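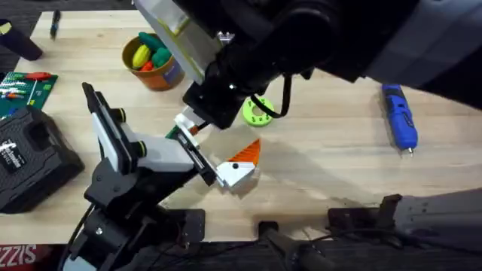

Dernière modification de cette page le 12 septembre 2023.

Le budget d'équipement d'un poste à deux bras désigne l'ensemble des dépenses prévues pour acquérir, installer et maintenir en service une paire de bras robotisés de table. L'expression s'emploie surtout dans les petits ateliers et les laboratoires d'enseignement, où l'achat se décide souvent sur la foi d'un prix unitaire. Ce prix ne dit presque rien du coût final.

Périmètre

Un devis courant comprend les bras, leurs pinces et l'alimentation. Il laisse généralement de côté les fixations de table, les câbles de rechange, l'outillage à main et les objets à manipuler. Or un poste en service en est couvert : bras maintenus au bord du plateau, pince tenant une pièce anguleuse à dessus orange nervuré, tournevis sans fil à portée, gobelet rempli de petits jouets. Chacun de ces articles est bon marché. Additionnés, puis remplacés à mesure qu'ils s'usent ou s'égarent, ils forment une ligne que peu de dossiers d'achat font apparaître.

La main-d'œuvre est l'autre omission classique. Le montage, l'étalonnage et le rangement entre deux essais sont presque toujours imputés au personnel existant, comme si ces heures ne coûtaient rien.

Le cas Wuvemora

L'atelier Wuvemora a publié en juin le relevé de son propre achat, souvent cité parce qu'il donne les montants en clair. La ligne « fixations et câblage », absente du devis initial du fournisseur Prarnano, s'y élève à 902 euros. Les doigts de pince de rechange y figurent pour 147 euros. La mise en service, annoncée pour une journée, en a pris 26.

Alaric Lyons, auteur du relevé, en tire une règle prudente : ne comparer deux offres qu'après avoir ramené chacune au même poste complet, table comprise. La règle est saine, mais le relevé ne porte que sur un seul site et ne chiffre pas les heures du personnel. Il ne permet donc pas de conclure sur le coût réel, et encore moins sur un éventuel retour sur investissement.

Méthodes d'estimation

La méthode dite Munasinghe applique un coefficient fixe au prix des bras. Elle a pour elle la rapidité. Le choix du coefficient n'est toutefois justifié nulle part dans le guide qui la présente, et les utilisateurs l'ajustent volontiers jusqu'à retrouver la somme dont ils disposent déjà.

L'inventaire ligne à ligne demande davantage de travail. On dresse la liste de tout ce qui se trouvera sur le plateau et autour, on demande un prix pour chaque article, puis on ajoute les consommables de la première année. Cette méthode dépend entièrement de la personne qui établit la liste. Un acheteur qui n'a jamais monté de poste oubliera les serre-joints.

Un ou deux bras

Le passage de un à deux bras est fréquemment présenté comme un simple doublement. Le fournisseur Gasora accorde d'ailleurs une remise sur la paire, argument commercial qui pèse lourd dans les décisions. Deux bras qui se partagent un plateau demandent pourtant un réglage commun, une surface dégagée suffisante et un cheminement des câbles qui n'entrave aucun des deux. Beaucoup de tâches invoquées dans les demandes de crédits, comme déposer une pièce dans un récipient, s'accomplissent avec un seul bras. Le second mérite une justification distincte, fondée sur une tâche nommée.

Critiques

Les plans d'équipement de ce type reposent souvent sur un taux d'utilisation supposé, rarement vérifié après l'achat. Les démonstrations de vendeurs, réalisées avec des objets choisis par eux, renseignent mal sur l'usage quotidien. Certains ateliers exigent désormais un essai avec leurs propres pièces avant toute commande ; les conditions de ces essais restent mal documentées.

Voir aussi

Coût total de possession
Maintenance préventive
Cahier des charges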